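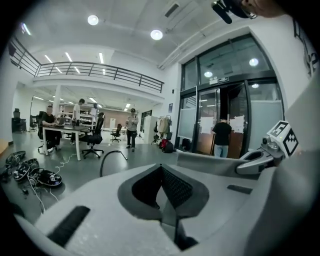 Ticket 419: gripper kit, second batch, budget check
Status: open, waiting on quote
Opened 9:10 for the Mirside floor. We want to add hand-held grippers before September and I'm really happy with how the first batch handles, so this one should be easy to say yes to! The quote from Tzavaras covers the grippers only. It leaves out spare finger pads, and I'd like those on the same order. The pads with the dimpled pattern are the part I'd stock up on, at 57 dollars a set. Marker cubes are listed separately at 45 each, so please don't let them drop off the sheet again.

Update, 11:30. Went through power and cables. The Stemcombe line has 171 dollars left for small items, enough for two decent power strips and a pack of floor cable covers. I'd love to get both in. The vacuum tasks are going to eat up floor space, and cords lying across the walking area make everyone slower. 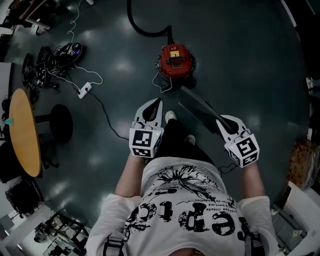 Statico replied that pads and cubes can go on one order, but cable covers need their own line, and asked whether we want the longer warranty priced in.

Yes please, price it both ways. Great news on the single order! Leaving this open until the new quote is attached.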